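Walk-through notes, Randden Street community hall, November 3, 2024

Okay, second pass through the building before we open it up for the winter craft market. I did the first one with Colm Daly and we rushed it, so this time I went alone with a thermos and the long form. Comments are mine unless I say otherwise. If your name is next to something, please don't wait for me to chase you!

## Doors and ways out

- [x] Front doors open outward, both leaves, full swing
- [x] Exit sign over the front doors lit
- [ ] Side door opens with one hand

It doesn't. I had to put my shoulder into it, and I'm not a small person. The bottom of the door is catching on the threshold strip, same as last winter. **Colm to plane it or swap the strip.** I don't mind which, but a kid has to be able to push that door.

- [x] Back corridor clear
- [ ] Stall plan keeps the center aisle open

The plan Tyra Eklund sent over is lovely and I want to shop at every single table, but the two end stalls on the left stick out into the aisle. I paced it and then measured it, and we need 8 more inches there. Easy fix: turn the end tables sideways. Tyra, can you redraw it and send it around again?

## Fire stuff

- [x] Extinguisher by the kitchen, gauge in the green, tag current
- [x] Extinguisher by the stage, same
- [ ] Extinguisher in the entry hall

The entry one is on its hook but the tag is so faded I can't read the date. Treating it as a fail. The Hidberg people are coming in December for the alarm test anyway, but that's too late for the market, so I'll call them this week and see if they can drop off a replacement.

- [x] Smoke alarms chirp when tested (all of them, and my ears are still ringing)
- [x] Kitchen fire blanket in its pouch
- [ ] Occupancy sign posted

The old sign says 545, which can't have been right since they put the stage in. Our permit for the market says 400. Take the old one down, please, before somebody believes it. New one goes by the front doors at eye level.

## Floors and trips

- [x] Main floor dry and swept
- [x] No lifted tiles
- [ ] Entry mat lies flat

One corner of the mat curls up. I stomped on it for a while and it came right back at me. Double-sided carpet tape, or just buy a new mat, we've had this one forever.

- [ ] Extension cords covered or taped where people walk

Still a maybe. The vendors on the window side want power for lamps, and I'd much prefer they all plug in along the wall so we have no cords on the floor at all. Every stall gets one outlet, no daisy-chained power strips, and I'll be the bad guy about it if I have to.

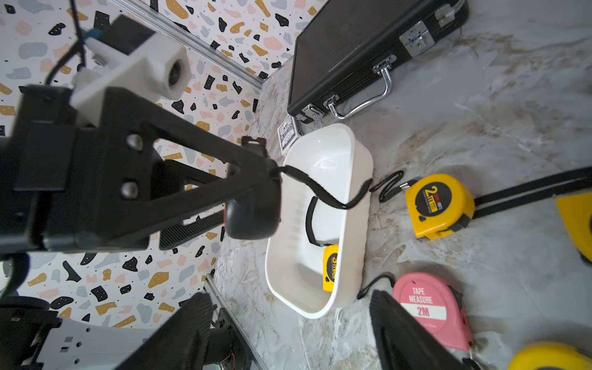 Maeve Ó Ceallaigh says the wall outlets won't reach the corner stalls without crossing the coat rack, and she'd like those two to go battery only. Fine by me! Battery lanterns look nicer anyway. Maeve, could you tell the corner vendors before they pack?

## Kitchen

- [x] Fridge at 38 when I checked
- [x] Hand soap and paper towels at the sink
- [ ] Hot water urn cord in good shape

The cord has a nick near the plug and I've put the urn in the cupboard with a DO NOT USE note on it. Please leave the note on. I can borrow one from the Kamar Café if we ask nicely and bring it back clean, so that's on my list.

- [x] First aid kit on the wall
- [ ] First aid kit full

Low on the big bandages, and the burn gel is out of date. I set aside $50 from petty cash for this, and whatever's left can go on carpet tape.

## Outside

- [x] Ramp handrail solid
- [x] Parking lot lights come on at dusk
- [ ] Salt bin filled

Half empty, with a crust on top you could skate on. Eamon Buckley has the truck, so Eamon, two bags when you're next at Nic Giolla's hardware store? And a scoop. We had a scoop. I'd love to know where it went.

- [ ] Gutter over the ramp

Dripping right onto the spot where people turn. It was raining when I looked, so no argument there, and if it freezes we'll have a little rink. This one worries me more than everything else on the list, so it gets done first.

Keys are back in the lockbox. I'll redo the unchecked boxes once Colm has been at the side door.

Sinéad Gilmartin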